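November
By Bożena Walczak

For most of this autumn, the test hall at Kokemport has been given over to a single question: which gripper should be fitted to the arms that will handle tableware in canteens and care homes. Three designs were put forward. The Drellent and the Visser are both two-fingered grippers of the ordinary kind, while the Fitlow has softer pads and a slower closing speed.

Each design was given the same work on the same sort of table, with trays, plates, bowls, cutlery and folded napkins. Every task was repeated 20 times before the fingers were changed, and 164 runs had been logged when this article was prepared.
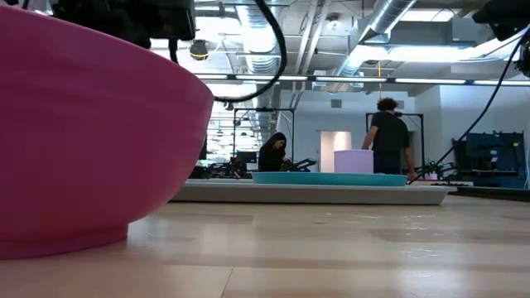 The choice of camera position proved almost as important as the choice of fingers. A fixed camera at the side gives the controller a wide view, but a tall bowl placed close to it can hide a good part of the table. A camera at the wrist avoids that difficulty and brings another, as the fingers themselves take up part of its view. The engineers at Kokemport now favour using both together, and accept the extra load on the controller.

Cloth remains the hardest material. A rigid bowl may be gripped by its rim with some margin for error, whereas a folded napkin can open as it leaves the table. The Visser dropped the napkin in 17 runs. The Drellent did better, although it was inclined to take hold of the top layer alone.

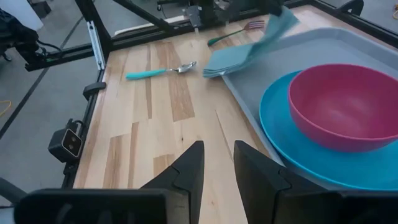 The napkin task, seen from a wrist camera, with spoon and fork on the table.

The Fitlow gave the steadiest results with cloth, but was less sure with thin cutlery handles lying flat on wood. A revised set of pads has been ordered, and the cutlery tasks will be repeated in full when they have been fitted. The hall will open to visiting engineers on a Saturday before the final choice is made.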